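Fitting caps and blocks to the Sedine cover

Lay out all the parts before you start. Trays go along the outer edge of the table, small parts on the inner side.
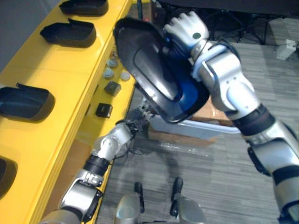 Black trays, light grey caps and square blocks on the yellow table, with a large cover held up to show its underside.

1. Wipe each tray with a dry cloth and check the rim for burrs.
2. Turn the cover over. Look at the raised inner panel for cracks or moulding flash, and trim any flash with a blade.
3. Press a block into its seat, markings up. It should sit level.
4. Fit the cap by its ribbed edge and turn until it stops. Do not use pliers.
5. Lower the cover from the back edge and press along both sides.

If the cover rocks, lift it off and reseat the block. Spare caps are in Colance bin 31.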